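Club Projects > Arms and Grippers > Cup stacking task, blue keeps bringing white along

kleinschmidt_robotics_mom
Hi all! I help out with the after-school club at Ivley (my daughter is a sophomore and somehow I never left), and our kids are getting ready for the Tototar challenge in January. The task they picked is simple to say and hard to do: pick up one cup, set it on a marker, go back for the other. They get 90 seconds per run. The arm is one the school bought secondhand, and the students wrote all the motion code themselves, which I am very proud of even when it drives us all up the wall.

Here is our trouble. When the cups are standing up, the kids do fine. When they're lying down, the grip gets sloppy and the second cup ends up somewhere silly. I've attached a wrist camera view from practice so you can see what we're dealing with. 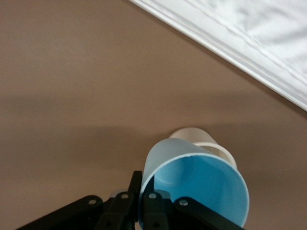 We've been going around and around on whether this is a grip problem or a planning problem. The students who wrote the approach code want to slow everything down near the table, and the ones who built the fingers want to add rubber pads. With the blue cup held on its side and the white one right behind it like that, I can see why they argue, as there isn't much room for anybody to be right! Any thoughts are welcome, and please remember I'm the snack lady first and the engineer a distant second.

torquewrench_tam
Welcome, and what a nice write-up. I'd go with the pads. We ran bare fingers for a whole season at Estargate and smooth plastic cups slid on us constantly. A strip of shelf liner and some double-sided tape fixed most of it, and the whole thing cost less than lunch.

zvlachou
Zdenka Vlachou here, I coach middle school. I'm going to disagree with Tam a little, with love. Pads are fine, but they won't help if the arm is coming in with the other cup that close. I'd have the kids choose the cup with the most open table next to it and go for that one first. In your picture there's plenty of bare brown tabletop on the left, so maybe drag the first cup that way before lifting.

torquewrench_tam
Fair, but dragging eats the clock. We tried it and lost 2 runs to the timer.

zvlachou
Then drag faster, haha. No, I take the point. Try it both ways and write the times down.

kleinschmidt_robotics_mom
Thank you both so much! I read this out loud at practice and it started a whole new argument, a cheerful one. They're going to try Zdenka's order first and then the shelf liner. I'll report back once I've bought more granola bars.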